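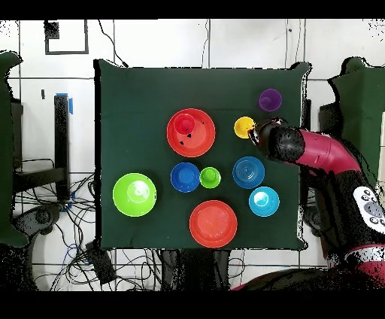 What was in the Teson trial, and what wasn't

By Dulce Tapia
October 30, 2022

Ximena Ledesma had the Teson paper printed out when I got to her office, all of it, including the supplement that most people never open. There were pencil marks down both margins. She spent years running drug trials for hospitals before she moved to teaching young doctors how to read them, and she told me straight away that she had no strong feelings about nasal sprays.

"I'd be glad if it worked," she said. "I get colds like everyone else. But I've been asked by three different relatives if they should buy it, so I thought I'd better read the thing."

Teson is a nasal spray made by Stanow, and it has been on pharmacy shelves for less than a year. The box says it is "clinically shown to shorten colds". The company's radio ads go further and talk about getting your week back. All of that rests on one trial, run at a clinic in Cárdenas and paid for by Stanow.

I asked Ledesma what the trial showed.

"It showed that people who used the spray said they felt better a bit sooner," she said. "Said. That's the word I'd hang on to."

The people taking part filled in a diary each evening, giving themselves a score for sneezing, sore throat, blocked nose and so on. Half had Teson and half had a salt water spray. The trouble, in Ledesma's view, starts with the smell. Teson has menthol in it. The salt water did not.

"You'd know in one sniff," she said. "The paper calls it a blinded trial. Did anybody ask the patients at the end which bottle they thought they'd had? It's a cheap question, one line on a form. If they asked it, they haven't printed the answer."

I put this to Stanow. Roel Vermeulen, the company's medical director, wrote back that the two bottles "were identical in appearance" and that patients "were not informed of their allocation". I wrote again to ask about the smell. His second reply said the first one covered the matter.
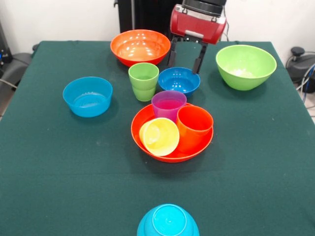 A large orange bowl at the far end of a green-covered table.

Then there is the size of it. The trial was registered before it began, as it should be, and the registration is public. It says the plan was to enrol 345 people. The paper reports on 190. There is a single sentence about this, which says recruitment "was concluded early following review".

Ledesma had underlined it twice.

"Whose review? Reviewing what? There are perfectly good reasons to stop early. You run out of money, the cold season ends, the clinic loses its nurse. Fine, say so. There's also a very bad reason, where you peek at the numbers, see they've come out nicely, and stop before they can change. I can't tell you which one happened. I don't think a reader should have to guess."

Vermeulen said recruitment had been slow, and that no one at Stanow saw results before the trial closed. He did not say who carried out the review, and he said the report of it was an internal document.

Braulio Robles, one of the doctors who saw patients at the Cárdenas clinic, was more forthcoming on the phone. He agreed that enrolment had been hard going. People with colds tend to stay home, he said, and by the time they feel like coming in they are past the cut-off. He thought the trial was run decently and he still thinks the spray does something.

"I watched patients use it and they liked it," he said. When I asked if they had liked the salt water too, he laughed and said that plenty of them had.

Robles also told me that some patients had guessed what they were on. He couldn't say how many. It wasn't written down.
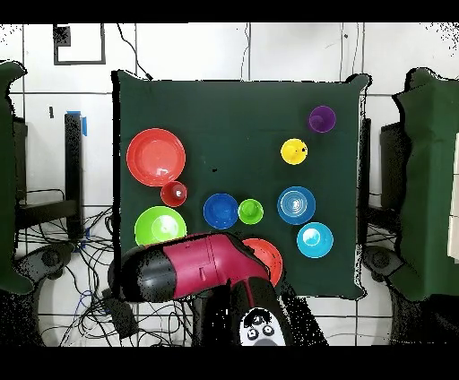
Plastic dishes and cups in several colours on a green cloth.

The part that annoyed Ledesma most was the diaries. Forty people stopped filling them in before the end. The authors dealt with this by carrying forward each person's last score, so that someone who wrote down a bad sore throat on the second evening and then gave up was counted as having a bad sore throat all the way through.

"It's an old method and people mostly quit using it for good reason," she said. "Colds get better. That's what they do. If you freeze a person on their worst day, you've invented a long cold. Now look at where the dropouts were."

She turned to the supplement and ran her pencil down a table. Most of those who gave up on the diary were in the salt water group.

"So which group gets the longer colds?" she said. "I'm not saying anyone did it on purpose. I'm saying I'd want to see it done the other way before I spent my money."

Stanow declined to share the diary data. Vermeulen wrote that patient privacy prevented it, though names can be taken out, and the journal's own rules ask authors to make data available on reasonable request. Nayeli Arriaga, an editor at Kanon, which published the paper, said the journal was aware of "reader queries". She would not tell me how many there had been or whether anyone had written to the authors. She said she hoped to have something for readers in December.

I asked Ledesma whether she expected a correction.

"A letter, maybe," she said. "A letter from me and a reply from them, and the box will say the same thing it says now."

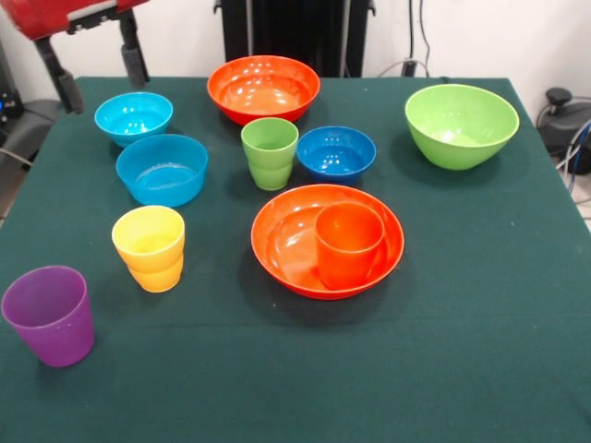 7 min read

Was there anything in the paper she liked? She took the question seriously and went back through the pages. The safety reporting was careful, she said. Nosebleeds were listed properly in both groups and there weren't many. The registration was done on time, and without it no one would know the plan had been bigger.

"They did that right and it's the reason I can complain," she said.

She doesn't accept the idea that it hardly matters when the product is mild. Her aunt, one of the three relatives, is on a pension and had already bought two bottles. A trial that settles things could be done in a single winter, she said, with a menthol dummy spray and someone phoning the patients who stop writing. She has offered to help Stanow design one and has not been paid by them or by anyone who sells a rival spray. I checked that as far as I could, and found nothing to say otherwise.

Vermeulen told me a second trial was "under consideration". I asked how long it had been under consideration, and whether it would be registered before the first patient came in. He thanked me for my interest in Teson.

Ledesma, meanwhile, told her aunt to finish the bottles if she liked the smell and not to buy a third.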